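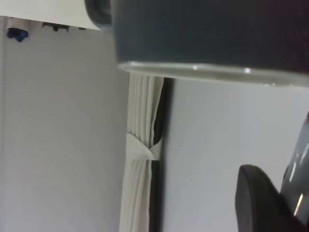

Figure 7. White wall panel in the preparation area.

Section 3. Preparing the Work Area and Mounting the Folaver Wall Desk

3.1 Before You Begin

Read this section in full before opening the hardware bag. The Folaver Wall Desk is supplied in two cartons. Carton A holds the desktop and the two folding brackets. Carton B holds the wall rail, the hardware bag, and the paper drilling template. If either carton is damaged, do not continue. Contact the Lirnton service desk and have the packing slip at hand.

The desk is intended for indoor use in offices, classrooms, and private homes. It must not be installed in bathrooms, unheated garages, or any room where the wall is regularly damp.

Tools required: a drill, a level at least as long as the wall rail, a pencil, a stud finder, and a Phillips screwdriver. A second person is needed for steps 6 and 7.

3.2 Checking the Wall

1. Identify the type of wall. Solid brick and concrete walls take the gray anchors. Framed walls take the long screws, which must be driven directly into the studs.

2. Mark the center line of each stud in pencil. The rail must be fastened to at least two studs.

CAUTION: Do not mount the rail to drywall alone. Hollow-wall anchors are not supplied with this product and may not be used in place of studs.

3. Check for electrical cables and water pipes behind the area to be drilled. If their position is not known, consult a licensed electrician or plumber.

NOTE: Owners of the earlier Beneck rail may reuse the existing holes if these are clean and firm. The hole spacing is the same on both models, 390 mm from center to center.

3.3 Mounting the Rail

4. Tape the paper template to the wall with the printed arrow pointing up. The lower edge of the template should stand 29 inches above the finished floor for a seated adult. Confirm with the level before drilling.

5. Drill the holes at the marked points, remove the template, and clear all dust. Fasten the rail loosely, check it again with the level, and then tighten the screws from the center outward.

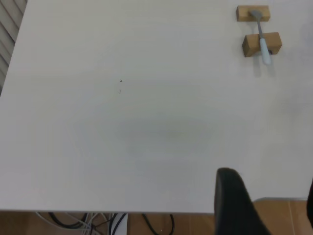
6. With one person supporting each end, hook the brackets over the rail and lower them until both catches click. Pull down gently on each bracket. There should be no movement at the wall.

7. Place the desktop on the brackets so that the rear edge meets the rail. Insert the screws from below and tighten by hand only -- a powered driver may strip the threads in the desktop.

WARNING: Keep fingers clear of the bracket hinges when raising or lowering the desktop. Children should not operate the folding mechanism.

3.4 First Use

Raise and lower the desktop several times with nothing on it. The motion should be even, and both catches should lock at the same moment. If one side locks late, loosen the bracket on that side, reset it on the rail, and repeat step 6.

Tighten all screws again after the first week of use, and once a year after that. Institutions that keep a maintenance calendar may find it convenient to do this in March, together with the seat and table inspection described in the Rawashdeh furniture schedule.

Wipe the desktop with a soft cloth and mild soap. Do not use scouring powder, bleach, or solvent.

Section revised 7 October 2021. Approved for release: Rosalía Requena, Technical Publications.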